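Trisent Table Set – README

Maintained by Kári Kjærgaard, Diko shared workshop. Last changes in September.

What it is
Trisent is a small set of recordings made with hand-held grippers at one table. I build the grippers myself, and the set is for teaching a home arm to pick up groceries and put them somewhere else. There are 65 recordings, all with two grippers.

Objects
Ordinary snacks and packages from the kitchen: boxes, soft packs, crinkled bags, a container with a gold top. I did not choose them for easy grasping. 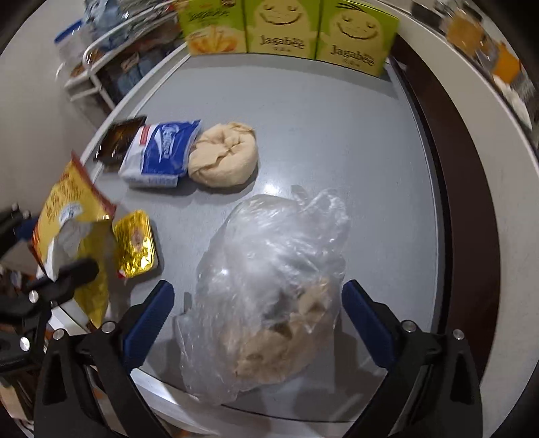
Clear plastic is the most difficult material in the set. The reflections move when the gripper moves, and my depth estimate becomes very poor there. If you train only on boxes, please filter by the column "soft".

Files
recordings/ – one folder for each recording
labels.csv – object name, soft or hard, which hand
calib/ – lens values, one file for each gripper

Known problems
Recording 17 has a time shift of 200 ms between left and right. Reltent, my sync script, does not repair this yet. 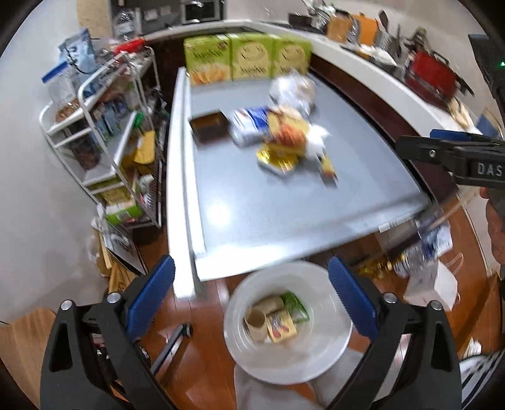 Fast turns of the wrist give motion blur, and I did not remove these parts. The lens is very wide, so you must correct it before you measure any distance.

The older set, Pritchard, used other finger pads. Do not mix the 2 sets without a new calibration.

Questions and corrections are welcome in the issue list.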